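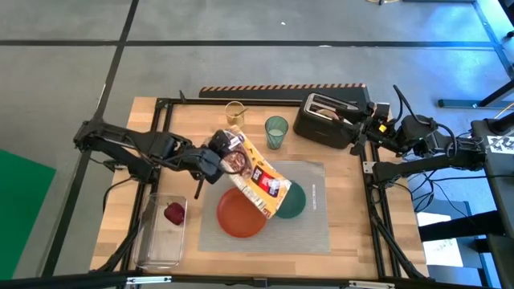 Breakfast bench: left arm on the cereal box, right arm at the toaster.

Working beside the arms: tips for canteen staff

At Plillthorpe the early shift used to lay out breakfast by hand. Two arms now share the bench work, and the staff job has moved to setting up, checking and restocking.

Setting up
Lay the placemat square to the bench before the plates go down. A mat that has crept will put every later placing out by the same amount.
Keep fruit in a clear bin to the side of the mat. Stock levels can then be read without lifting anything.
Stand cups and glasses towards the back, clear of the plates.

Boxes
A crushed cereal box is hard to grip. Decant it for the hand-served counter and put out a fresh one.

Toaster
Empty the crumb tray at the end of each shift, with the arms stopped and the plug out. Let the toaster cool first.

Cleaning
Stop both arms before wiping down. Use a damp cloth on wood and keep spray away from joints and cables.

Rota
Allow 33 minutes for set-up on Monday and less on other days. Timothée Maillard keeps the fault log; write in the time and which arm stopped. Two staff must be signed off per shift.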